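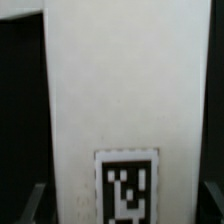
Chapter 2
A Morning at the Skenberg Open Day

Before you read

Think of a machine you use every day. How does it find the thing it is supposed to work on? Write down your answer and keep it until the end of the chapter.

Words for this chapter: gripper, marker, reference point, calibration, wrist camera

On 2 December 2022 the automation workshop at Skenberg opened its doors to the public. Visitors came in through the loading entrance, signed a sheet, and were given safety glasses and a folded program. By closing time the sheet held 277 names. Many were students from nearby technical schools, and a good number were people who lived in town and had driven past the building for years.

The demonstration described in this chapter took place in the second bay. It was run by Hsin-yi Su, an engineer with the workshop, and it used a robot arm with a two-finger gripper and a small camera at the wrist. A monitor beside the safety line showed visitors what the camera was sending. What they saw was plain: the tips of two gray fingers, a pale panel with a few smudges on it, and a printed card with a pattern of black and white blocks.

Su began with the card. A pale panel gives a camera very little to work with, she told the group. One patch of it looks much like the next. The card is different. Its pattern is made of square cells, and the software knows in advance what the pattern is and how large it was printed. When the camera sees the card, the software finds the corners of the black square and compares their positions in the image with the positions they would have if the card were seen straight on. From this it works out how far away the card is and which way it is turned. A card used in this way is called a marker.

The marker then serves as a reference point. If the software knows where the card is, and the card has been fixed at a measured place on the panel, it can work out where the rest of the panel is as well. Su compared this to giving directions in a strange town. "Two blocks north of the post office" is useful only if you can find the post office.

Hauwa Babalola, a teacher who had come with a class from the Palaro school, asked what would happen if someone moved the card. Su answered that the robot would have no way of knowing. It would measure everything from the new position and be wrong by exactly the distance the card had been moved. For that reason the workshop checks its markers at the start of each shift and writes the result in a log. You will read part of such a log in Section 2.3.

Another visitor wanted to know if the whole card has to be in view. For most markers of this type, the answer is yes. The software needs the complete black square and all the cells inside it. If part of the pattern lies outside the image, the arm or the camera has to be moved until all of it can be seen.

In this chapter you will learn:

how a marker is read by a camera
how distance and angle are found from four corners
what calibration is and when it has to be repeated
how small errors at the marker grow larger farther away from it

For discussion

1. Find a printed pattern in your home or school that is meant to be read by a machine. What information does it carry?
2. Su used a post office as her reference point. What would you use to direct a visitor to your classroom?
3. A card on a panel has been turned slightly by accident. Which of the robot's measurements would be affected most, those near the card or those far from it?

2.1 Reading a Marker

A camera image is a grid of small squares called pixels. Each pixel holds a number for brightness. The first job of the software is to look for places where bright pixels and dark pixels meet along a straight line.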